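April 2, 2023

Finish tests, cont. Batch 31 of the Kikier oil went on the two Jallarham offcuts this morning. One thin coat, wiped back after a few minutes. Sanded to 220 first, forgot to vacuum between grits so expect some dust nibs. Ebere Bako says the Lavbridge varnish is still the safer bet for table tops. Maybe. It yellows though, and I hate the smell.
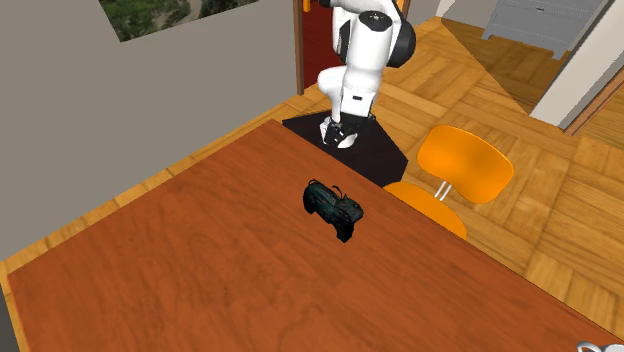

Reddish-brown top, darker streaks and curved grain. The color I'm after.

Water ring test tomorrow - glass on each board, leave overnight. Do the coffee one too if theres time. Amoah invoice came to 104, which seems high for two cans, ask. Old stain from September has skinned over, toss it.

Rags: lay them flat outside, NOT in the bin. Found a balled up one under the bench agian. Need more 220 and a tack cloth. Second coat after lunch tomorrow if the first isnt tacky.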